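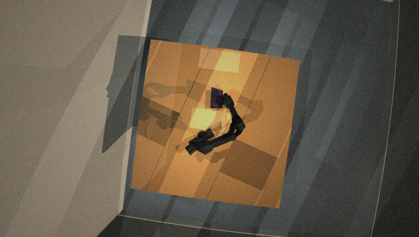
Page last changed: Jun 2, 2026

4. Making fresh noodles with the Clenier

Read section 3 (Cleaning before first use) before you start. The steps are for the flat noodle disc. For the thin disc, see section 5.

You need: 2 cups of flour, the small measuring cup with the water line, and a clean kitchen towel.

1. Put the machine on a dry and level surface. Leave free space on the side where the noodles come out.
2. Push the mixing arm onto the shaft until you hear a click. Then put in the flat disc and turn the ring to the right until it stops.
3. Pour the flour into the bowl. Do not press it down. Close the lid.
4. Choose program 2 (Egg and flour) and press Start.
5. Beat the eggs in the measuring cup and add water up to the line. When the machine is mixing, pour the liquid slowly through the slots in the lid. This should take nearly 50 seconds.
6. Wait until the mixing is finished. The dough must look like wet crumbs. It must not make one big ball.
7. The machine beeps and begins to push out the noodles. Let the first short piece fall and put it back in the bowl during the next batch.
8. Cut the noodles at the length you like, with the flat cutter. Dust them with flour and lay them on the towel.

Caution: Do not put your fingers or a spoon into the slots while the arm is turning. If you open the lid, the machine stops, but the arm can still move for a moment.

Caution: Do not run two batches directly one after the other with the thin disc. Let the motor rest in between.

Note: If the dough is too dry, the noodles come out with rough edges. Add one teaspoon of water, not more, and start the mixing again. If the dough is too wet, the noodles stick together. Add one spoon of flour.

Note: In January the flour in a heated kitchen can be very dry. Our recipe tester Hauwa Iyamu adds one extra teaspoon of water in this season.

Note: Whole wheat flour needs more water. Use the table on the Skeneck recipe card, which is in the box under the discs.

If the display shows E173, the disc is blocked. Unplug the machine, take off the ring and clean the holes with the small pin tool. Do not use a knife.

Spare discs and rings can be ordered from Lawal, Stutport. Please write the model name on your order.

Text of this section: Nnamdi Onuoha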